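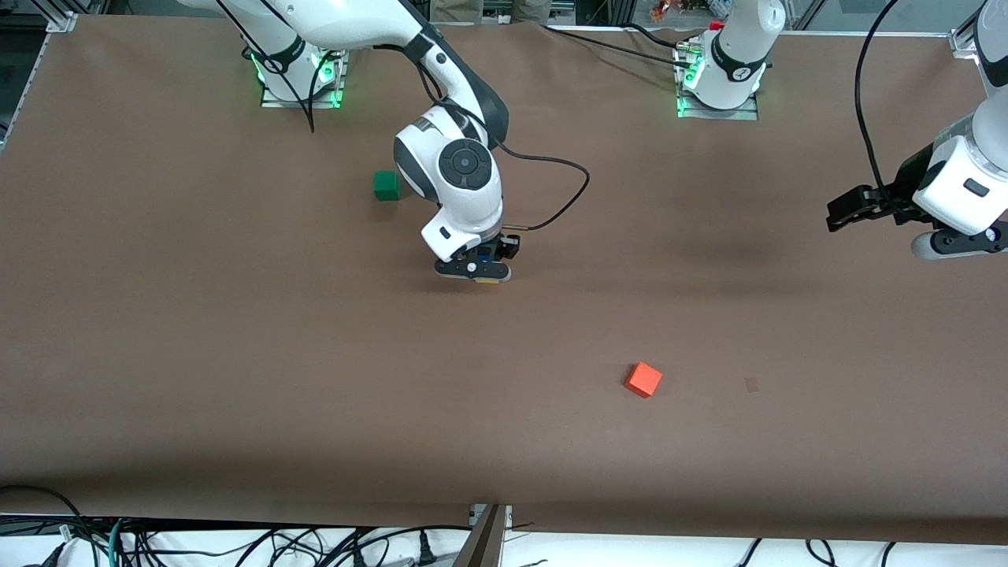 *Green cube, orange-red cube, brown table.*

March 28, 2022

Notes on the table and the cubes, mostly so that I stop keeping them on the backs of delivery slips.

## The table

The top is a Virnanen, ordered in the 1,525 mm length. I picked brown over the light gray because I had used light gray before and disliked it. Under the ceiling lights it threw back a haze that made every pale object look the same. Brown has the opposite problem. Warm colors sink into it a little, and anything dark disappears unless it has a clear shadow. I still prefer it. My eyes are less tired at the end of the day, and scuffs don't show until they are bad enough to matter.

Flatness was checked with a straightedge along the length, across the width and on both diagonals. The worst gap was near one corner, and it closed after I shimmed the leg. I recheck whenever the table has been moved. The floor in the Flidton building falls toward the door, so a leg setting that works at one end of the room is wrong at the other.

Cleaning is a damp cloth and then a dry one. I tried a spray polish once and regretted it. A small cube on a polished surface slides when you brush it with a sleeve, and it took several passes with dish soap to get the old grip back.

## The cubes

The set came from Rowbotham, 50 to a box, mixed colors. There is no color list on the packing slip. You get what you get, and this box was heavy on blue.

I sorted them on the first evening. Each cube was measured across all three pairs of faces, and the corners were checked against a small square. Most of them were close enough to 90 degrees that I couldn't see light under the blade. The ones that failed went into a separate bag. They are fine for stacking games and no good for anything where a face needs to sit parallel to an edge.

Things I look for now, in order:

1. Rocking. Put the cube down on each face in turn and press a corner. A cube that rocks on one face will end up on that face.
2. Rounded edges. A little is normal. If one edge is visibly softer than the rest, the cube goes in the bag.
3. Color match within a group. Two greens from the same box can be different greens.

## Which colors work on brown

I put every color on the table in the afternoon and again after dark with only the overhead lights on, then wrote down which ones I could pick out from the doorway.

- **Green:** good in both conditions. It is the one I reach for first.
- **Orange-red:** good, with a reservation. The hue is closer to the table than green is, and it depends more on brightness to stand out. With the lights dimmed it was slower to find.
- **Blue:** good in the afternoon, poor after dark.
- **Yellow:** the easiest to see by a wide margin, and also the first to look dirty.
- **Brown:** there were brown ones in the box. I don't know what I expected.

Green and orange-red make a decent pair. I can tell them apart at a glance from any side of the table. Đạt Ngô pointed out that this is a poor choice for anyone with red-green color blindness, and he is right. For those people I would use blue and yellow and leave the lights up. I have added that to the sheet taped inside the cupboard.

## Placement

For a while I set cubes down wherever there was room and tried to put them back by eye. My error was larger than I would have guessed, and worse in rotation than in position. I could return a cube to the right place and have it visibly turned.

Pencil marks on the brown top are nearly invisible, so I tried low-tack tape from Zoltis. It leaves no residue if it comes up the same day. Left over a weekend it leaves a faint line – removable, but it needs soap. The current method is a card template with two square cutouts, laid down, used, and lifted away.

## Storage

Sorted by color in shallow trays, lids on. Dust settles on top faces quickly and makes the green look gray. Before the lids, I was wiping cubes more often than I was using them.

Still to do: replace the worn template, find a better yellow, and order another box. The supplier wants 95 for it including shipping, up from 90.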